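About Nillska

Nillska is a small research and advisory outfit that looks at stadium and arena projects. We read the plans, check the arithmetic, sit through the public hearings, and write down what we think. Clubs, town councils, supporters' trusts and a few local newspapers pay us to do this. We are based in Korkham and we work anywhere a team wants a bigger ground and somebody else is being asked to help pay for it.

We like stadiums. Most of us grew up going to them. We just don't believe most of what gets said about them before they are built.

How we started

The company came out of one project, the plan to replace the old Korkham ground. The club's first brochure promised 2,846 permanent jobs. We asked where the number came from. It had been supplied by a consultant, who had taken it from an earlier report, which had borrowed it from a study of a ground in a different country with a subway station at the front gate. Korkham has a bus.

When the figure was worked through again using the club's own staffing plan, it came to 1,662, and most of those were matchday shifts of a few hours. Counting a person who pours beer on alternate weekends as a permanent job is a choice. We thought people should know it had been made before they voted on the bonds. The council did publish our note, in April, as an appendix to an appendix. Enough residents found it that other towns started calling.

What we do

Capacity reviews. A club says it needs so many more seats. We look at ticket sales, not announced attendance, and we look at them over several losing seasons as well as the good one that started the talk of expansion. Season tickets that were bought and never scanned get their own column. Clubs tend to dislike that column.

Phasing reviews. Plenty of teams now want to rebuild around themselves, one stand at a time, and keep playing through it. Sometimes that works fine. It also means lost seats for longer than the brochure says, temporary turnstiles, a changing room in a trailer, and a contractor who can only use the crane when there's no game. We price those things. We have reviewed six phased rebuilds so far and five of them ran past the date given to fans. The sixth was a roof repair.

Traffic and neighborhood studies. We stand on corners before and after games. The standard model assumes that people arrive evenly over two hours and leave the same way, and anyone who has tried to get out of a parking lot after a late equalizer can tell you what that assumption is worth.
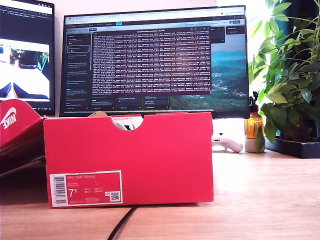 Public money reviews. This is the largest part of our work. We set out who pays, when, and what happens if the team is relegated, sold or moved. Lease agreements usually have an answer to that last question somewhere near the back, and it's usually a short one. We also look at naming rights income, which gets counted at full value for the entire length of the deal even though sponsors go bust or get bored like everybody else.

Supporter surveys. We run them, with reservations. If you ask fans whether they'd like better sightlines and more restrooms, they will say yes. Ask whether they would like them at the new ticket price and you'll get a more useful answer. We won't run a survey that leaves out the price.

What we don't do

We don't write economic impact statements. There's no shortage of firms that will, and the results are remarkably alike. We will review one if you send it, but please don't expect the multiplier to survive.

We don't take a fee that depends on a project going ahead or on it being stopped. We have been offered both. We don't do renderings either, and we try not to look at them for too long, with their permanent sunset and full upper deck.

How we work

Our source files go to the client along with the report, and after the client has had a fair chance to correct mistakes of fact, the report goes on our website. That's in every contract. Some clubs have walked away at that clause, and we've let them.

Our main working tool is Kernora, a model we built ourselves that compares projected revenue with what similar grounds really took in. It isn't clever. It is mostly a very long table with a lot of footnotes, and its forecasts have been wrong. The worst miss was the Appiah arena, where we said the winter concert program would never fill the dates and it nearly did. That report is still up, with a correction at the top. We would be suspicious of any firm in this line that had no corrections to show.

This year

It would be silly to write this page without mentioning empty stands. Every attendance projection made before this spring is now a historical document, and we've marked ours that way. We've also seen the first new ones, which show crowds back to normal on a schedule that happens to match the loan repayments. Maybe so. We are telling clients to plan for several outcomes and to be wary of anybody selling a single one, including us.

A few clubs have asked whether a quiet ground is a good chance to start building early. It could be. It depends on whether the money was there to begin with, and the pause in games hasn't changed that answer for anyone we have worked with.

Working with us

If you sit on a council, run a supporters' group, or work for a club that would like a second opinion before the press conference, write to us through the contact form. Tell us what is planned, who has to approve it, and when. Send the full financial documents if you have them. The summary is less use to us, and the video is no use at all.

Small supporters' groups pay a reduced rate. Teams with a ribbon-cutting already on the calendar pay the full one.

Page last updated Dec 3, 2020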